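Preparing Washable Clothing and Linens for Donation
Derkdale Community Services, Household Support Office
Last reviewed 2022-12-06

This guide explains how to sort, wash, mark and pack used clothing and household linens before they are brought to the Derkdale Clothing Exchange. It is intended for households, tenant groups and small offices. Items that arrive clean and correctly marked can be placed on the shelves the same day. Items that arrive unsorted are held in the back room until staff are available.

What the Exchange Accepts

The Exchange accepts adult and children's clothing, bed sheets, pillowcases, blankets, towels and curtains. Shoes are accepted in pairs only. Pillows, mattress pads, electric blankets and swimwear are not accepted. School uniforms are accepted throughout the year but are placed on the shelves in May, when families begin to look for the next size.

Minor wear is acceptable. A missing button or a short open seam may be repaired by the sewing group, led by Araceli Salinas. Items with large tears, strong odors or paint should be put in the textile recycling bin on Sullard Street.

Step 1. Sort the Items

Sort everything before washing. Make separate piles for light colors, dark colors, towels and delicate items. Turn out all pockets. Close zippers and hooks so that they do not catch on knitted goods, and turn printed shirts inside out.

Read the care label on each garment. If the label is missing or cannot be read, place the garment with the delicate items and wash it in cold water. Wool coats and suits marked for dry cleaning should not be washed at home. They may be delivered as they are, in a separate bag.

Step 2. Wash and Dry

Use a plain detergent without added scent. Several families served by the Exchange have asked for unscented items, and dryer sheets should be left out for the same reason. Wash towels and sheets in warm water. Wash dark colors in cold water.

Dry every item completely before folding. Thick seams, waistbands and the corners of fitted sheets hold moisture longer than the rest of the fabric and should be checked by hand. Blankets may need a second cycle. Leave dried items unfolded until they have cooled.

Residents without a washer may use the machines at the Rizzi Building. Karla Cisneros, the building coordinator, keeps the sign-up sheet at the front desk. Each household may reserve 2 machines per visit.

Step 3. Mark the Size

Sizes are marked on a strip of cotton tape, which is pinned to the collar or waistband with a small safety pin. Cut the tape before writing on it, and write on a hard surface. Use capital letters. For children's clothing, write the age range given on the manufacturer's label. For sheets, write the bed size, and pin the strip to the top corner of the folded set.

Do not write directly on the garment, and do not use adhesive labels, which leave a residue on knitted fabric.

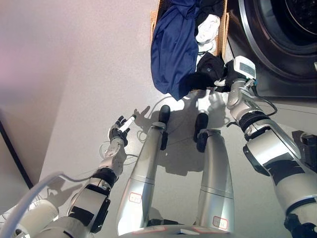 May the size be written in ballpoint pen?
Please use a permanent laundry marker for all tape strips, as ballpoint ink fades in the wash and may transfer to light fabric.

Marked strips may be prepared in advance. Offices that donate regularly often cut a full roll at one time and keep the strips in an envelope. Strips left over from an earlier donation may be used again if the writing is still clear.

Step 4. Fold and Pack

Fold shirts and sweaters in thirds, with the marked strip facing up. Fold trousers along the inseam and then in half. Keep sheet sets together by placing the folded sheets inside one of the matching pillowcases.

Pack items in clear bags or clean cardboard boxes. A packed box should weigh no more than 25 pounds. Place heavier items, such as blankets and jeans, at the bottom. Write the general contents on the outside of the box, for example "Towels" or "Children's, 3 to 9 years." Mixed boxes should be marked "Mixed."

Step 5. Deliver the Donation

Deliveries are received at the side entrance of the Cendix Annex between 9 a.m. and 3 p.m. Ring the bell and wait for a member of staff. Do not leave bags or boxes outside the door, even under the awning.

Donors who require a receipt should ask for one at the time of delivery. Receipts list the number of bags or boxes and do not state a value. Offices bringing more than 9 boxes should call ahead so that a cart can be set aside.

Questions

Questions about accepted items should be directed to Mansa Alhassan at the Household Support Office. Questions about large deliveries or collection from tenant buildings should be directed to Genivaldo Macedo. Printed copies of this guide are available at the front desk of the Rizzi Building.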